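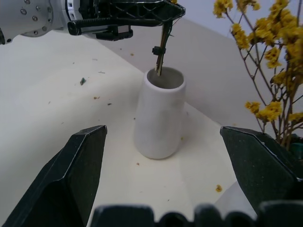 Dried flowers are flowers, leaves, grasses and seed heads from which most of the water has been removed so that they keep their shape for months or years. They are used in vases, wreaths, wall hangings, pressed pictures and bowls of scented petals. The term normally covers material dried by air, heat, pressing or a drying agent. Plants treated with glycerine, which stay soft, are usually sold as preserved flowers and are a separate trade.

History

Bunches of plants have been hung up to dry for as long as herbs have been kept for cooking and medicine. Drying flowers for show became common in houses where fresh flowers could not be had in winter. Stems were cut in summer, hung in a loft or near a chimney, and brought down when the garden was bare. Glass domes filled with dried and wax flowers were a popular parlour ornament in the nineteenth century. The fashion has come and gone since then, with a strong return in the 1970s and another in the 2010s.

Suitable plants

Plants with little water in their petals dry best. Strawflower and statice have papery heads that look much the same dry as fresh. Yarrow, lavender, sea holly, globe thistle and gypsophila also dry well. Roses can be dried but darken, red ones often turning almost black. Flowers with thick, wet petals, such as tulips and lilies, tend to shrivel or go brown unless a drying agent is used.

Grasses and seed heads are cut for their form. Poppy, honesty, teasel, hare's tail and pampas are the kinds most often seen in shops. Eucalyptus leaves keep their outline and some of their smell.

Methods

Air drying is the oldest and cheapest method. Stems are stripped of their lower leaves, tied in small bunches and hung upside down in a dark, dry place with moving air. Hanging keeps the stems straight. Most kinds are ready in one to three weeks. Light fades the colour, so a cupboard or loft is better than a window.

Hydrangeas are often left standing in a little water, which is allowed to run out by itself. The heads dry slowly and the petals crumple less.

Silica gel is used for single blooms. The flower is buried in the grains inside a closed tin and left for two to seven days. Colour and shape are kept better than by hanging, but the petals are brittle afterwards and the gel must be heated before it is used again. Sand and borax were used in the same way before silica gel was easy to buy.

Pressing gives flat material for cards and frames.

Trade

Much of the trade is in bunches sold by weight or by stem count. The grower Jestora, based at Trandport, has 40 acres of statice, strawflower and yarrow and hangs its crop in 2 converted grain barns. Its drying season closes on 31st August, and stock is sold through to the following January. In its last full season it sent out 1,710 cases, each packed with 50 bunches. Smaller growers usually sell at markets or direct to florists.

Display

Dried stems are light and stiff, and a tall bunch can tip a light vase. Sand or dry gravel in the bottom gives weight. No water is needed, and any left in the vase will rot the stem ends. A narrow neck holds a few stems upright without wire. Plain pots in white, grey or buff are widely used because the colours of dried material are soft. 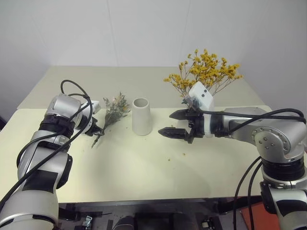 A pale vase with dried greenery and yellow dried flowers.

The Pelkonen style, named after the flower school that first taught it, uses one kind of stem to a vase and leaves at least half the mouth open. The Trorer style is fuller, with grasses at the back and round heads packed low at the front.

Care

Dust is the main problem. It can be removed with a soft brush or a hairdryer on its coolest setting. Damp rooms such as bathrooms cause mould and drooping heads. Strong sun bleaches most colours within a season. Hairspray is sometimes used to stop grasses shedding, though it makes them catch fire more easily. All dried material should be kept away from candles and open fires.

See also

Flower pressing
Herbarium
Potpourri
Wreath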